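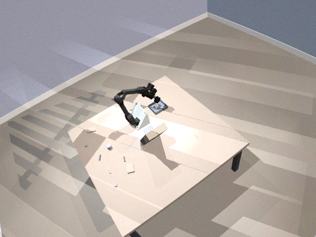
Anhang 1: Tisch mit heller Platte, Streifenschatten an Wand und Boden (Rendering)

Ticket 1622
Betreff: Clotutard druckt nur noch die Fußzeile
Produkt: Clotutard, Druckmodul
Standort: Briltville, Erdgeschoss
Status: offen, dann gelöst, dann wieder offen

Eröffnet Februar 2024
Beim Druck der Raumbelegung kommen 20 Seiten aus dem Gerät. Auf jeder steht unten der Firmenname Clomirness, darüber nichts. Die Fußzeile ist tadellos gesetzt.

Antwort Support
Bitte Drucker aus- und wieder einschalten.

Rückmeldung
Erledigt. Jetzt 20 Seiten mit Fußzeile, dafür schneller.

Antwort Support
Bitte unter Einstellungen > Ausgabe den Wert »Oberer Rand« mitteilen.

Rückmeldung
1000. Eine Einheit steht nicht dabei. Falls Millimeter gemeint sind, beginnt der Text einen Meter unter der Blattkante, vermutlich im Papierfach. Auf 2 geändert, Belegungsplan vollständig gedruckt. Ticket kann zu.

Rückmeldung, nach dem Neustart
Wert steht wieder auf 1000. Ticket kann doch nicht zu.

Antwort Support
Die Vorlage »Jayawardena« überschreibt beim Start die lokalen Ränder. Bitte Vorlage kopieren, umbenennen, Rand in der Kopie setzen und diese als Standard wählen.

Rückmeldung
Kopiert und umbenannt. Das Feld »Als Standard« ist grau. Laut Hilfe fehlt das Recht »Vorlagenpflege«, das man per Formular beantragt. Das Formular muss ausgedruckt werden.

Status: wartet auf Rechtevergabe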